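Kit Watch: Is the Clurneck block set worth the money?

We get asked to look at a lot of "ready to run" robot kits, and most of them turn out to be a box of parts with a nice brochure on top. So when Gidusia started advertising its Clurneck set as a full pick-and-place package you can have working before lunch, I put my name down for a trial and sharpened my pencil.

First, what you are paying for. The Clurneck set is a bunch of printed markers, a handful of marked cubes and blocks, a tray with pegs, and a license for the software that ties it all together. It does not include an arm. Read that again if you skimmed the sales page, as I did the first time, because the big photo at the top shows an arm and the words "arm sold separately" are in gray type down by the shipping terms. The price is $894 for the set with a one-year license. Renewing the license costs $509 a year after that. If you let it lapse, the blocks still work as blocks.

I have a problem with that renewal fee. Square printed markers are not new, and free software that reads them has been around for years. Anyone with a decent printer and some patience can make a marker sheet for the price of the paper. What Gidusia says you are buying is accuracy: the markers are placed on the cubes with care, the tray is molded to match a model in the software, and the whole lot is supposed to line up without you fiddling. Fair enough. I wanted to see how much fiddling was left.

Setup took me most of an afternoon. The guide promises 60 minutes. I'll allow that I am slow and that I stopped to eat, but the guide also skips a step. You have to tell the software which camera is which before you run calibration, and the page that explains this comes after the calibration page. I ran it twice with the cameras swapped and got positions that put the tray somewhere under the floor. A support person answered my e-mail the next morning, politely, with a link to the same guide.

Once that was sorted out, the calibration itself was quick. You lay the sheet of four markers flat on the table, run the routine, and the software works out where everything sits. Do not bump the sheet afterward. Do not use tape that leaves a ridge. Neither warning is in the guide, and I would like them to be.

The sales page makes a lot of the software finding blocks from two kinds of camera, one fixed and one down at the wrist. On paper this is the best thing about the set. A fixed camera gets the whole table but loses a block when an arm leans over it, and a wrist camera gets a close look at one thing and has no idea about the rest. Using both makes sense. Whether it makes $894 worth of sense depends on what you already own. Plenty of labs have the cameras and the arms and just want props, and for them a props-only box would be the right product. Gidusia doesn't sell one. I asked, and was told it was "under review," which I have been told before by other companies about other things.

The other claim I want to poke at is the one about 1,002 picks. The brochure says the set was tested over 1,002 picks at the company's Hirau workshop and gives a success rate I won't repeat, for the simple reason that the brochure doesn't say what counted as a success. Was it a grip? A lift? A block set down in the right spot in the tray? Those are very different jobs. It also doesn't say what the lights were like, or whether someone straightened the blocks between tries. A number with no method behind it is decoration, and I'd have thought better of the company if it had left it out.

For comparison, the Kohlhase kit, which we covered in December, costs less and comes with no license at all. Its markers are stickers you apply yourself and its tray is nothing special. You will spend more time getting it straight. You will also own it outright, and I know which of those matters more to my budget. The Clurneck pieces are nicer to handle, I will say that for them — the Kohlhase stickers start lifting at the corners if you breathe on them.

One smaller complaint, for anybody ordering from outside a big institution. The license is tied to a single computer, and moving it means filling out a form. If your lab shares machines or you replace laptops often, ask about this before you pay, and get the answer in writing.

My advice for now is to wait for a props-only version, or talk them down on the renewal. If you teach with this sort of gear and need every bench to match, the set may save you enough grief to be worth the price. For a single bench run by somebody who already knows how to print a marker sheet, I can't make the sums work.

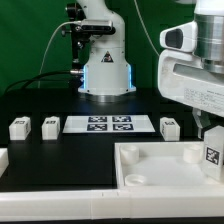
Marked white blocks on the job, in both views.
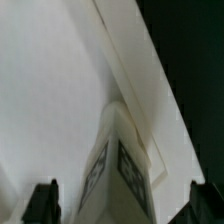
Can I use my own blocks with the Clurneck software?

Only if you enter their measurements by hand and print markers from the supplied set. The software accepts plain box shapes and nothing else, so a mug or a bottle is out. Marker numbers already used on the supplied cubes have to be left alone or it will mix the two up. Custom entries stop loading when the license runs out, so keep your own copy of the measurements.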